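Dramex Torso Camera Bracket and View Setup Kit
For two-armed Montes mobile units and the matching simulation model

Part family: camera mounts and alignment
Supplied by: Zoltex
Fits: Montes two-armed units with the straight front beam
Availability: in stock, ships from our Winnipeg warehouse

Overview

The Dramex bracket holds one downward-looking camera on the torso of a two-armed Montes unit, above and behind the work area. It replaces the original fixed mount, which could only be shimmed. The Dramex has a tilt adjuster and a separate side adjuster, each with its own lock screw, so you can move one without losing the other.

The kit comes with the Unard settings package, a matching camera model for the simulator. Most of our customers set the view in simulation first and then copy the two angles to the machine. You can do it the other way around, but it takes longer and you'll be reaching past the arms with a hex key.

This page covers fitting, first setup and the regular check. Full drawings are in the download section of your account.

What's in the kit

Bracket body with tilt and side adjusters
Lock screws, 6
Cable clip and strain relief
Camera cable, 440 mm
Hex key
Unard settings package (download)
Printed setup card

The camera is sold separately. If you already have the original camera it will fit the bracket without an adapter.

Before you start

Park both arms and switch the unit to service mode. Save the current camera settings under a new name, even if you think they're wrong. If you're working in the simulator only, load the kitchen counter layout from the Unard package, or use your own layout with a few household objects on the surface. A bare surface makes it hard to judge the tilt.

Allow an hour for the first fitting. A repeat adjustment takes a few minutes.

Fitting the bracket

1. Disconnect the camera cable at the camera end and tie it back.
2. Remove the original mount and keep its screws in the bag supplied. They're shorter than the new ones and shouldn't be mixed in.
3. Seat the Dramex body on the torso plate. The locating pin goes to the left.
4. Start all the lock screws by hand, then tighten them in a cross pattern.
5. Clip the cable to the back of the bracket, leaving enough slack for full tilt.
6. Reconnect the camera and check for a live view before going on.

Don't use thread compound on the adjuster screws. It gets into the tilt gear and we can't clean it out under warranty.

Setting the view

Start with the tilt. Bring the camera down until the work surface takes up most of the view, then lock it. Next set the side angle using the front beam as your reference. The beam doesn't have to be perfectly upright in the view, and on most units it will lean a little. What matters is that it runs down to the lower border of the view and leaves open surface to its left.
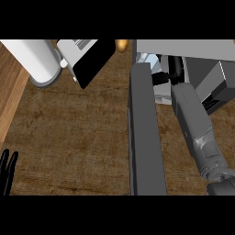 Once the beam is where you want it, bring the left gripper in slowly until the fingertips show at the lower left. Stop there and save the pose as the left reference. Do the same on the right. The right arm covers a good deal of the view when it's folded in close, so don't be concerned if you can see the links and wrist before you can see the fingers. Open the wrist out until the fingers come clear and save that as the right reference.

Black bands at the top and bottom are normal. The Unard package pads a wide view out to the size most recording software expects. The bands carry no picture, and anything that passes into them is outside the camera's view. If a bench item you need is disappearing into the top band, raise the tilt by a small step and recheck the left fingertips, which will drop lower as you do.

Maeve Sheehan, who looks after product support for this range, suggests writing the two final angles on the setup card and keeping it with the machine. Support will ask for them if you call.

Copying the angles between simulator and machine

The adjusters are marked in the same units as the Unard settings screen. Enter tilt first, then side. After entering both, compare the two views with the arms at the saved reference poses. Fingertips should sit in the same part of the view in each. If the beam matches and the fingertips don't, the camera is fine and the arm zero needs attention – see the Montes arm calibration sheet.

Keep a few objects in the layout at fixed positions for this comparison. Something tall, something with square edges and something small will do.
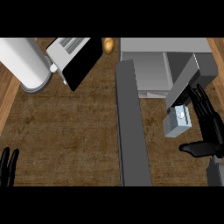
Simulated torso view with the right gripper fingers open beside the front beam. The cylinder, toaster and bread roll are at the top of the work surface.

Regular check

Check the bracket every 600 operating hours, and after any knock to the torso.

Lock screws: try each one with the hex key. None should turn under light pressure.
Adjusters: look for movement at the tilt gear while the arms run through a slow sweep.
Cable: check for rubbing where it leaves the clip.
Lens: wipe with a dry lens cloth. Don't spray cleaner at the bracket.
View: return both arms to the reference poses and compare with your saved stills.

If the view has shifted to one side only, the side lock screw is the usual cause. Reset the angle from the setup card and retighten. If it's shifted both ways, remove the bracket and look for dirt under the seat.

Common faults

View is upside down after fitting
The camera has been mounted with the connector facing up. Turn it over, or use the flip setting in Unard.

Left fingertips can't be seen at the reference pose
Tilt is too high, or the pose was saved before the bracket was changed. Check the tilt reading against the card, then save the pose again.

Picture drops out when the right arm moves
Nearly always the cable. Check that it's behind the bracket and in its clip. A cable routed in front of the torso plate will be pulled by the arm.

Simulator view is darker than the machine
Lighting is set in the layout file, separately from the camera. The bracket settings don't affect it.

Spare parts

Lock screw set
Cable clip with strain relief
Replacement cable, 440 mm
Tilt gear and washer

Changes to this product

Kits shipped from May have a longer tilt lever and a revised setup card. The angle markings haven't changed, so older settings can still be used. The lever was redrawn by Debashish Wijesinghe after customers with larger hands had trouble getting at the old one – it can be ordered on its own and fits every Dramex bracket.

Warranty and returns

Zoltex covers the bracket body and adjusters for two years. Cables are covered for 6 months. Unused kits can be returned in their original packaging. Please remove your own camera before sending a bracket in for repair, and include a copy of the setup card if you'd like it returned with the angles already set.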